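Sim faucet task for the November meet, is it worth our time?

modidari_dad
Our club has put 500 practice runs into turning a faucet handle in simulation. The kids are proud. I'm not sold. A faucet floating in blank space has no sink, no water pressure, no crusty valve.

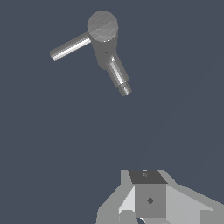

My other gripe is the scoring. Brover counts any handle movement as a pass, so a lucky bump scores the same as a real grasp.

Ragnvald Söderlund
Disagree on the first part. Ours learned more in 5 sessions of this than in a year of kits.

clarnier6
Learned what, though? To tune for one faucet model? Swap the mesh and see.

Ragnvald Söderlund
We did. It got worse, and they had to figure out why.

modidari_dad
Fine, but I still want the bump rule gone.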